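The Catch-All Plate

Every home has one. A spot near the door, or the end of the table, where stuff lands. Keys. Gum. The thing you were holding when the phone rang. Skirton, the small home store on the corner of our block, sells a tray for exactly this and calls it a "landing tray." Costs more than my toaster did.

I've been using a plate. A plain dinner plate, the kind that got separated from its set two moves ago. And after a month of asking other people what they use, I can report that plates are winning.

I asked readers in June. Sent out one question: where does your small stuff go at night? Got 88 answers back before I stopped opening them. Bowls, lots of bowls. Soup mugs for pens. A pie tin. One reader in a studio apartment keeps a cake stand by the bed with her glasses on it, plus whatever she's reading. A muffin pan came up more than once, one cup per thing, which sounds great until you try to get a phone charger into a muffin cup.

But the plate kept coming back. It's flat, so you can see what's on it. Nothing sinks to the bottom, because there's no bottom. My own junk bowl turned out to have a layer of batteries under a layer of receipts under a layer of takeout soy sauce, and I had been buying batteries the whole time.

The rim matters more than I figured. I tried a cutting board for a week and lost a coin under the couch every night. Even a low edge stops the rollers. Doesn't need to be deep. Too deep and your back to the bowl problem.

Size, too. A saucer fills up by lunch. A platter just invites more mail. Regular dinner plate, or one of those lightweight ones people buy for the backyard, is right for one person and an evening's worth of stuff.

Color is where I changed my mind. I started with white on a white counter and stopped seeing it in two days. Just slid right out of my head, and so did my keys. Dusik, who make those bright picnic sets, do a good loud green. Shukla has a mustard one I like a lot. Pick whatever your table isn't.

The best use might be the couch plate. Drink and remote, together, in one place. You carry it in from the kitchen, you carry it back out. No ring on the table and no digging between the cushions at 11 p.m.

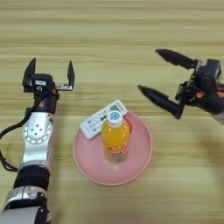 Orange drink, white remote, pink plate. Easy to spot on pale wood.

A tall bottle on a plate does want some care. Stand it on the flat part, well in from the edge, and put the cap back on between sips. The remote can lean. If it hangs over the rim a little, fine, easier to grab. Cans are better behaved but they sweat, so tuck a napkin under.

Cleaning: wash it. Thats the whole section. The Eltisus tray I borrowed for comparison has a felt liner, and felt and orange drink are not friends. I spent an evening with a sponge and dish soap and there is still a patch.

One rule from the readers that I've kept. The plate gets emptied on the way to bed. Bottle to the fridge, remote to the shelf, coins in the jar. Skip it twice and you've got a heap with a plate somewhere under it.

Mine currently has a tape measure, one earring and half a granola bar. Going to go deal with that.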